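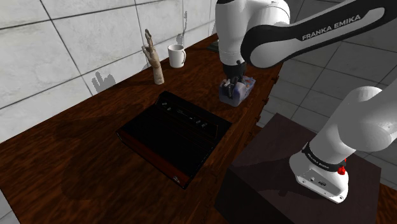 Package pick on the desk cell, arm coming down from the pedestal side.

From: Leonardo Lo Presti
To: brollesora-users
Subject: Re: [brollesora-users] Gripper closes early on soft package

Cosimo Valentini wrote:

> We run the Brollesora desk cell with the Franka arm on its pedestal. I moved
> to the May scene files and now the gripper closes before it is down over the
> soft package. Rigid objects are fine. I can pick the mug all day. With the
> package it pinches the top, lifts a few millimeters and drops it.
>
> I have tried a higher grip force and a slower approach. Neither one helped.
> Is this a tool offset problem or a contact problem? I would like to avoid
> redoing the whole setup if I can. I also see very jagged shadows on the
> wall tiles and wonder if that is related.
>
> Cosimo

Cosimo,

I had the same thing after I updated, and in my case it was two faults on top of each other. Do them in this order or you will chase your tail like I did.

First, the tool offset. The May files changed where the hand frame sits relative to the flange, and if you kept your old cell config the planner still uses the old number. Open the cell config in Uko and compare the tool length there with the one in the arm description. Mine were 3 mm apart. That is nothing on a mug and plenty on something that gives when you press on it. Copy the value from the arm description into the cell config, save, and restart the planner. A reload is not enough, it keeps the cached transform.

Second, the closing trigger. The stock pick routine closes on first contact. A stiff object gives one clean contact, so first contact is a fair signal. The soft one bulges up between the fingers and touches them early. Set the trigger to "depth" and give it a target below the top of the object. Leave the grip force at the default while you do this. If you raised it, put it back.

After that, check the base. The pedestal and the desk are separate bodies, and if you nudged either one in the editor the arm will be off by that much everywhere.
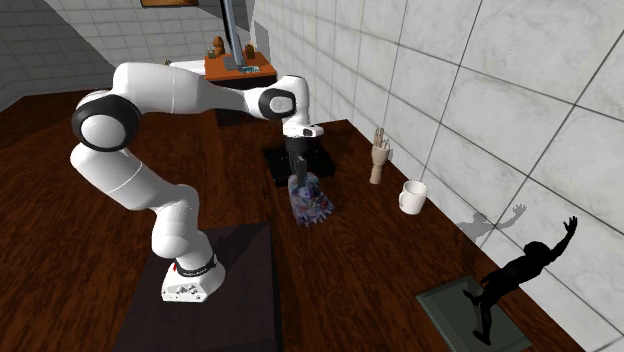 Park the arm with the fingers pointing straight down over the item before you start the descent, and pause there. Look at it from two sides. From the wall side you can't judge how far forward the fingers are, and from the pedestal side you can't judge left and right. I got it wrong twice by trusting one view. If the fingers lean at all in that pose, fix the wrist joint offset before touching anything else.

Then the solver. The default of 253 steps per second is too coarse for the soft body. I run 800 and the package stops jumping when the fingers touch it. It costs time, and on my machine the full pick went from faster than real time to a bit slower. If you have other soft items in the cell, keep them well apart until the pick works. Two of them touching made my run stall at step 1766 every time, and I still don't know why. There is a thread about it on the Pistness list but it ends without an answer.

The shadows have nothing to do with it. That is the shadow map resolution in the viewer, and the physics never sees it. You can turn it up in the render settings if it bothers you, but leave it low while you are tuning. If you feed camera images to a grasp detector it may matter – I use object poses straight from the simulator, so I can't say.

One more thing to look after once it works. The cell config gets overwritten when you pull new scene files, without a warning. Keep your tool offset and trigger settings in a separate override file and load it last. Mfinanga has a short script for this in the tools folder, and it prints the old and new values side by side so you can see what changed. I run it after every pull now.

If it still pinches the top after all this, send your cell config and the contact log from one failed pick. Just the log from the start of the descent to the drop, please, the whole run is too big for the list.

Leonardo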